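Speaker notes – Huia Tautahi, Dresora group talk, May

Opening

Say hi, thank the Aliyu team for the simulator time. Then straight to the question: how much can a wrist camera tell a policy when something big is sitting right in front of the lens? I love this question. We went in expecting the close-up views to be junk.

What we did (slow down here)

We made 2,636 simulated episodes in Clerkine. Same arm, same gripper, lights and colors shuffled each time. 502 of those were held out and never touched in training. Two policies, Masent-A and Masent-B. A gets every wrist view as is. B has the wrist view blanked whenever one surface covers most of it, and has to lean on the overhead camera.

Ask for guesses before the next slide! Show of hands for A, then B.

The result

A wins. On the held-out set it finished 55 more episodes than B. Pause, let people look at the plot.

The fun part is where the gap comes from. Nearly all of it is in the last bit of the approach, when the overhead camera loses the fingertips behind the arm. A still has a thin strip at the bottom of the wrist view, and it uses it. We masked only that strip and the gap closed almost completely – my favorite plot in the whole project, so don't rush it.

Caveats, say them out loud: all simulated, one gripper, rigid objects only. No real arm yet. If someone asks about depth, we haven't tried it, and I'd be thrilled if they did.

Last slide, leave up during questions
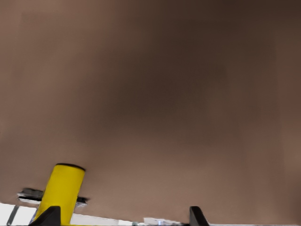
Reading time: 2 minutes

Brown takes up nearly the whole wrist view, with no texture on it to track. Point to the bottom: both black fingers, jaws open, and the yellow cylinder nearer the left one. Ask what people would blank out, then take questions.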